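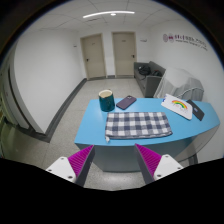
My first job at Skumora was folding the same kitchen cloth for most of a February morning, and I wasn't even bad at it by the end. The company gathers examples for robots that are meant to learn household chores, and it does this by handing ordinary people a gripper on a handle and asking them to tidy up. You squeeze, the two fingers close, and the camera on the tool keeps everything you do. The cloth was the checkered one, laid out in front of a teal mug and a phone, and I came to have strong feelings about it. A mug is easy (mugs stay mug-shaped!), but a cloth has a new idea about itself every time you let go.

The target for one chore is 700 good runs, split among whoever is on shift. I did 65 on my first day, and 23 of those got thrown out, mostly because I moved too fast or blocked my own view with the thing I was carrying. The reviewers at Restrepo, the lab that trains the model, are picky about that. They want slow, plain movements, and they also want you to keep the fumbles where you drop something and go back for it. I loved that part. I'm very good at dropping things.

Between runs you shuffle the table. Phone over here, notebook over there, cloth turned a bit, so the robot doesn't learn that cloths only live in one spot. After a while I was doing it at home too, nudging the salt around before dinner.

Skumora has a second room over in Groltska and is opening one in Sosutska, where the plan is to start on laundry. Nine people have signed up so far. I asked whether that meant fitted sheets, and the shift lead said yes, eventually, and went to refill her coffee.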